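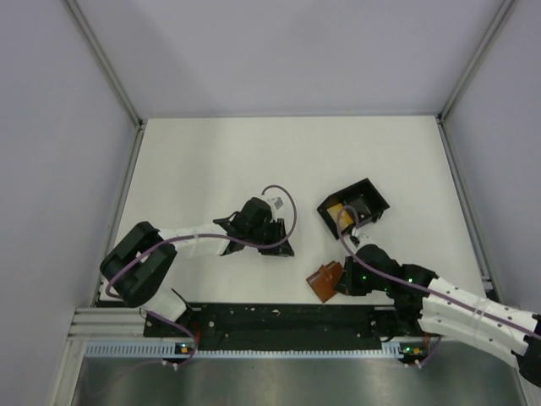
Robotics club minutes, first meeting of the school year, and I'm the one typing them again because I sat closest to the laptop. We opened with the two-arm project, which ate up most of the hour. The sorting task for the Temmont challenge is still the plan: flat pieces go into the black tray, one arm at a time, no bumping. We agreed the orange-brown square is the right kind of test piece because it's thin and the edge curls a little, so the grippers have to come in low. Somebody asked for easier pieces. Voted down, but not by much!

Category: Clubs & Teams > Meeting Notes
Posted 2023-09-06 by the club secretary

Cables came next. The purple ones loop up over both grippers and I said I'd feel better if they had a bit less slack - the wiring group wants to leave them alone until we've tried the full reach. We're leaving them alone. The clear ties on the arm links stay too, and please don't snip any without asking (you know who you are).

Practice log: 274 tries written down so far, all from summer sessions. The code group would like three people per shift from now on, one of them just writing. I signed up for writing, obviously.

Money. We have $1,144 left after the Bullar order. The Latuheru grant form is half done and I'm finishing it this week. No new parts until we hear back, except fingertips if we wear a set out.

The scrimmage with the Dindano team is moving to January - their request, and fine with us, we need the time. We still have to ask about a van.

Leftover stuff: safety glasses go back in the drawer, the sign-in sheet is now on the door, and snacks are on the code group next time. Meeting ended a little late.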